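El hábito como segunda naturaleza

Entrevista con la autora de un estudio sobre costumbre y voluntad en la filosofía francesa del siglo XIX

El libro tiene 300 páginas y empezó siendo una nota al pie. «Estaba escribiendo sobre otra cosa, sobre la noción de esfuerzo, y la nota no dejaba de crecer», cuenta la autora, que enseña historia de la filosofía en Eltcombe. La editorial Dogar lo publica en agosto.

La tesis central se enuncia pronto. Según ella, los autores espiritualistas franceses no entendieron el hábito como simple repetición mecánica. «Para ellos la costumbre rebaja la sensación y a la vez refuerza la acción. Es una doble ley, y casi todo lo que dicen sobre la libertad depende de cómo la interpretan.» Quien toca a diario el mismo pasaje al piano deja de notar los dedos y toca mejor. La pregunta es si en ese punto sigue habiendo voluntad.

Le pido que responda ella misma. «Yo creo que sí, pero el libro no lo demuestra. Muestra que la pregunta estaba mejor planteada entonces que en muchos manuales posteriores.»

El capítulo 2 se remonta a Aristóteles y a la idea de hexis, la disposición adquirida. Es el más largo y el que más problemas le dio. Una primera versión se discutió en el seminario de Skernalberg, donde le objetaron que leía a los griegos con ojos modernos. «Tenían razón en parte. Rehíce la sección sobre la virtud y quité un apartado entero sobre la memoria.»

En la página 227 aparece el argumento que más se ha comentado entre quienes han leído las pruebas: que el hábito supone una conciencia debilitada, pero todavía conciencia. «No hay un salto entre lo reflexivo y lo automático. Hay grados. Si se admite un salto, ya no se entiende cómo puede corregirse una mala costumbre.»

Reconoce que los ejemplos cotidianos le sirven más que los técnicos. Hacer el desayuno, por ejemplo, le parece un buen caso de acción que apenas se atiende.
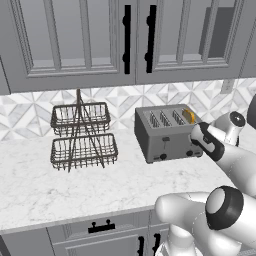
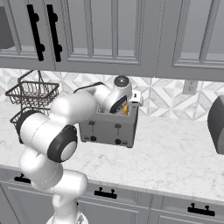 «Uno puede preparar el desayuno pensando en una carta que tiene que escribir», dice. «Y si falta el pan, la atención vuelve de golpe. Eso quiere decir que no se había ido del todo.»

Sobre la recepción del tema en la fenomenología es más cautelosa. Le dedica unas pocas páginas, a partir de la 241, y admite que exigiría otro libro. De momento trabaja en un artículo para la revista Flitier sobre el aburrimiento, que considera el reverso del hábito. «La costumbre nos quita sensaciones y no nos importa. En el aburrimiento sí nos importa. Quiero saber por qué.»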